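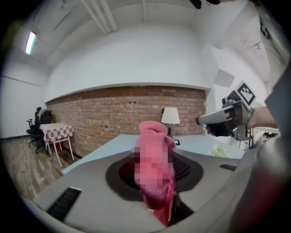
*The pink piece in the gray device, with the hand-held gripper and its marker on the right.*

Jan 27, 2018

I finished the first full set of hand-held demonstrations for Skestwood, which is the name I've given my insertion and removal project. The question is small. If a person does a pick with a hand-held gripper instead of driving the arm with a joystick, does the policy trained on those picks do any better on the arm?

The method first. The marker on the gripper gives me a pose for each video frame, and I smooth the poses before they go anywhere near training. Grip width comes from the finger positions. Each demonstration starts with the tool held away from the object and ends when the object is clear and I open my hand. I threw out anything where the marker was lost for more than 11 frames in a row.

I recorded 137 demonstrations and kept 116. The 21 I dropped were nearly all my own fault. I turned my wrist too far on the approach and the pattern went edge-on to the tracking camera. The fix is to tilt the marker on its mount, which I should have done in December when I first saw the problem in the Prisari recordings.

The policy is the same small network I used for Prisari. It takes the current image and the last 2 poses and predicts the next short stretch of motion. I didn't change the learning rate or the image size, so the comparison with the joystick data would be fair. Training ran overnight on the desktop machine.

Results so far:

- Approach is clearly better. The arm comes in along a curve, the way I do by hand, and it stops hunting near the object.
- Closing the fingers is about the same as before.
- Pulling out is worse. The arm pulls at an angle and the piece catches on the rim of the opening.

I think the last one is a force problem. When I hold the tool I can feel the piece drag and I straighten my pull without thinking about it. None of that is in the recordings, so the network only sees the wrist moving a little to one side and copies it at the wrong time. Adding a load cell to the handle would be the proper answer. A cheaper one is to record slower pulls and see if the correction shows up better in the poses.

I also want to rerun the joystick set with the Ngô smoothing script. The old set was smoothed by a different version, and I don't trust the comparison on finger closing until both have been through the same code.

The cleaned poses are in the Fandstead folder with the older sets. The raw video is still on the external drive and needs renaming before I copy it over.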